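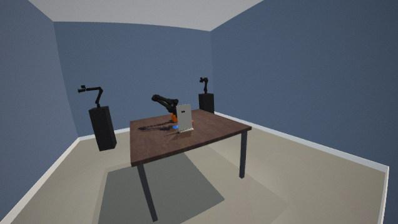
My neighbour from upstairs told me that I should stop opening the jar. Every time I lift the lid I let new air in, she said, and then I wonder why there is a white skin on my cucumbers. She has made pickles for more winters than I have lived in this country, so I closed the jar and went back down with it under my arm.

21/10/2026

A rainy day, so I had no excuse not to deal with the kitchen. There are four jars on the shelf now. Two are cucumbers, one is cabbage with carrot, and the last is green tomatoes from the plot at Grirngate, which I picked before the first frost could take them. The tomatoes are hard as stones. I have put garlic and dill stalks with them, and a few peppercorns, and I am trying to leave them alone.

The white skin came off easily with a spoon. Under it the brine was cloudy but the smell was good, sour and a little like bread. I tasted one cucumber, a thin slice only. It was crisp at the outside and too soft in the middle. I believe these cucumbers were too old when I bought them. At the Ismont market they were cheap and large, and I am still a person who cannot walk past something cheap and large. My mother would have squeezed each one and put most of them back.

I must write down the salt properly this time, because last year I did it by feeling and could not repeat the good jar. For the cabbage I used 30 grams to each litre of water, and for the tomatoes the same. For the second cucumber jar I went a little higher, but I did not write the number, and now it is gone from my head. So already I have failed in my own rule.

In the afternoon I took the bus to Nokstead to look for proper lids. The hardware store had only the thin metal ones, which rust for me after one season. The woman at the counter offered to order glass lids with rubber rings, but they come in a box of 18 and I have no place for so many. I said I would think about it. I have noticed that "I will think about it" is understood here as a polite no. I really did mean that I would think.

On the way home I passed the Kamel bakery and bought a half loaf of the dark rye. It goes well with sour things. The price has gone up again and the loaf looks smaller, or maybe I am only getting used to it. I ate two slices standing up, with butter and the bad cucumber, and it was a better lunch than it sounds.

I have been thinking about the word "brine". For my first years here I did not know it. I said "the salt water from the jar", and people understood me perfectly well, so I never looked for the right word. Then I read it on a label and was almost ashamed. There are many words like this which I have walked around for years. "Ladle" was another. "Sieve" I knew, but I said it wrong – I made it rhyme with "leave", and it was my neighbour who corrected me, very kindly, while holding one.

Tonight I read through the old notebook, the one with the green cover, to see what I did in other autumns. Most of it is useless. "Put in less," it says in one place, and I have no idea less of what. In another place I copied a recipe for beets from my aunt, with 200 grams of sugar, which cannot be right for such a small jar. Maybe it was for the big crock. The crock stayed behind when we moved, together with the stone we used to press the cabbage. It was a grey stone from the river, flat on one side. I would not have believed then that I would miss a stone.

For pressing I now use a small plate with a glass of water on top. It works, but the plate slides to one side and then a few leaves float up. Those leaves must come out each morning or they turn brown. I took out three of them today and rinsed the plate.

The cabbage should be ready at the beginning of November. I moved it away from the stove, to the corner by the back door, where it is cooler. My neighbour wants to trade: one jar of my cabbage for one of her plum jam. I think this is generous of her, considering what she has seen of my cucumbers.

To do before the weekend: buy more coarse salt, without iodine. Wash the big bowl. Dig up the last leeks at the plot if the ground is not too wet, and bring back the fork that I left leaning on the fence. Write a label for each jar with the day and the salt, also the second cucumber jar, even if I can only put a question mark on it.

It is still raining and I have not opened the tomatoes once since this morning.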